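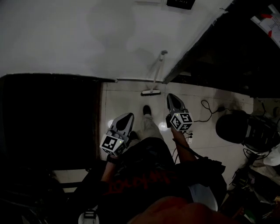 Chapter 6
Cleansing the Skin

What this chapter covers

By the end of this chapter you should be able to explain how a cleanser removes oil and dirt, name the main types of cleanser sold for the face, choose a suitable type for a client's skin, and carry out a basic cleanse in the treatment room. You will also meet the terms surfactant, emulsion, pH and barrier, all of which come back in Chapter 7 on toners and Chapter 9 on moisturisers. If you have not yet read Chapter 3 on the structure of the skin, read at least the section on the outer layer before going on.

6.1 Why we cleanse

During a normal day the face collects sweat, sebum, dead skin cells, dust and whatever the client has put on it, such as make-up or sun cream. Most of this does no harm in small amounts. Sebum in particular is useful. It is the skin's own oil, made in the sebaceous glands, and it slows the loss of water from the surface. A face with no sebum at all would feel tight and would crack easily.

Trouble starts when the mixture is left to build up. Old make-up and sebum can sit in the openings of the follicles and add to blackheads. Sun cream that is not taken off in the evening can leave a film that stops the next product spreading evenly. In the salon, a face that has not been cleansed properly is hard to examine, and you may misjudge the skin type as a result.

Cleansing is therefore the first step of every facial treatment in this book. It is also the step that clients most often get wrong at home, usually by doing too much of it.

6.2 How a cleanser works

Water alone removes sweat, dust and some loose cells. It does not remove oil very well, as you can see by running a greasy plate under a cold tap. To lift oil we need something that mixes with both oil and water, or else another oil.

A surfactant is a substance with two different ends. One end is drawn to water and the other is drawn to oil. When a surfactant is rubbed over the skin with water, the oil-loving ends gather around tiny drops of sebum or make-up and the water-loving ends face outwards. The drop is now wrapped up and can be rinsed away. The small clusters that surfactants form in water are called micelles, and this is where micellar water gets its name.

The second method is simpler. Oils dissolve in other oils, so a cleansing oil or balm massaged over the face will loosen sebum and most kinds of make-up. The loosened mixture then has to be taken off. Many cleansing oils contain an emulsifier for this purpose, which turns the oil milky when water is added and lets it rinse off.

Surfactants differ a good deal in strength. Soap is one of the oldest and is an effective cleaner, but it is alkaline. The surface of healthy skin is slightly acidic, usually somewhere between pH 4.5 and 6. After washing with an alkaline product the skin returns to its normal level by itself, though this takes time, and while it is doing so the skin may feel dry or sting. Most modern facial cleansers use milder surfactants and are adjusted to a pH closer to that of the skin.

Foam is often taken as a sign of cleaning power. The amount of foam depends on the surfactants chosen and on the hardness of the water, and a cleanser that hardly foams may clean just as well as one that fills the basin.

6.3 Types of cleanser

Cleansing milk. A thin emulsion of oil in water, applied with the fingers and removed with damp cotton wool or sponges. Suits dry, normal and mature skin. It can feel heavy on oily skin.

Cleansing cream. Thicker than a milk and with more oil. Good for removing heavy make-up, and gives enough slip for massage. It must be removed thoroughly.

Cleansing gel. Usually clear, based on water and mild surfactants. Used with water and rinsed off. Suits normal, combination and oily skin.

Foaming cleanser. Comes as a foam from a pump or as a cream that foams when worked with water. Popular with younger clients. Some are quite drying, so check the label and ask how the skin feels ten minutes after washing.

Cleansing oil and balm. Used on dry skin with dry hands, then emulsified with water or wiped away with a warm cloth. Good for water-resistant make-up and sun cream. A balm is solid or semi-solid in the jar and melts as it is warmed.

Micellar water. Applied on a cotton pad. Handy for eyes and for quick removal, or where there is no basin. Makers often say that it need not be rinsed, but clients with sensitive skin are usually more comfortable if it is.

Cleansing bar. This may be true soap or a soap-free bar made from milder surfactants. The two look alike, so the ingredients list has to be read.

Whatever the type, the price tells you little about how well a product cleans. A cleanser is on the skin for a minute or so and is then washed down the sink. Costly ingredients meant to treat the skin have more chance of being useful in a product that stays on.

6.4 Choosing for the client

Start with the skin analysis you learned in Chapter 4. Then ask the client three things: what they use now, how often they use it, and what they need to take off at the end of the day. The last question is easily forgotten. A client who wears no make-up and works indoors needs much less cleansing than one who wears full make-up for a stage job, even if their skin type is the same.

As a general guide, dry skin does best with milks, creams and balms. Oily skin does well with gels and light foaming cleansers. Combination skin can usually be treated as normal, with a little more time spent on the forehead, nose and chin. Sensitive skin needs a short ingredients list and no added fragrance where possible.

Oily skin is often over-washed. The client feels greasy by midday, washes with something strong, and then finds the skin shiny on top but tight and flaky underneath. Advise washing morning and evening with a mild gel, and suggest blotting papers for the middle of the day — they take off the shine without disturbing the surface.

Case study

Ashby and Brandard are two clients of the same salon. Both came in during December complaining of dry, red cheeks.

Ashby was washing with a foaming cleanser three times a day and using very hot water. The therapist, Katsuhiko Ebihara, suggested a cleansing milk in the evening and a rinse with lukewarm water in the morning. No other product was changed. At the next visit the redness had settled and the client reported no tightness after washing.

Brandard was already using a mild milk but was removing it with a dry tissue. A good deal of it stayed on the skin overnight, along with the make-up it had loosened. Ebihara showed the client how to take the product off with damp sponges and to check with a clean pad. It took a few weeks for the cheeks to improve, and a fragranced toner was also stopped during that time.

Notice that the complaint was the same but the cause was different. In both cases the therapist asked about the routine before recommending a product, and in both cases made small changes.

6.5 The basic cleanse

In the treatment room the cleanse is done twice. The superficial cleanse removes make-up and surface dirt. The deep cleanse follows with fresh product and slower movements. Allow roughly 10 minutes for both when you are learning. With practice the time comes down.

Prepare the trolley before the client lies down. You will need the cleanser, an eye make-up remover, damp cotton pads, two sponges, a bowl of lukewarm water, tissues, a spatula and a lined bin. Take creams and balms out of the jar with the spatula and never with the fingers. Wash your hands where the client can see you do it.

Secure the hair with a band and check for contact lenses. Cleanse the eyes first, one at a time, using a separate pad for each. Support the skin at the outer corner with one hand and wipe gently downwards over the lashes. Next cleanse the lips, holding one corner of the mouth and wiping towards it, then repeat from the other side.

Warm the cleanser between your palms and apply it to the neck, then the chin, cheeks, nose and forehead. Use light upward and outward strokes, with small circles at the sides of the nose and in the crease of the chin. Keep one hand in contact with the face at all times. Remove the product with damp sponges in the same order, rinsing them as often as needed, and blot with a tissue.

Repeat for the deep cleanse. Finish by passing a clean damp pad over the forehead and jaw. If it comes away marked, go over that area again.

Practical points

Pressure should be firm enough to be felt but should not drag the skin. Take care around the hairline and under the jaw, where product is most often left behind — these are the places an assessor will look. Clients with beards need more water and more time, and you may find a gel easier to remove than a cream.

Key terms

Barrier: the outermost layer of the skin, which slows water loss and keeps irritants out.
Emulsion: a mixture of oil and water held together by an emulsifier.
Micelle: a small cluster of surfactant molecules in water.
pH: a measure of how acidic or alkaline a substance is.
Sebum: the oil produced by the sebaceous glands.
Surfactant: a substance that lets oil and water mix.

The next section looks at reading a cleanser label, beginning with the order in which ingredients are listed.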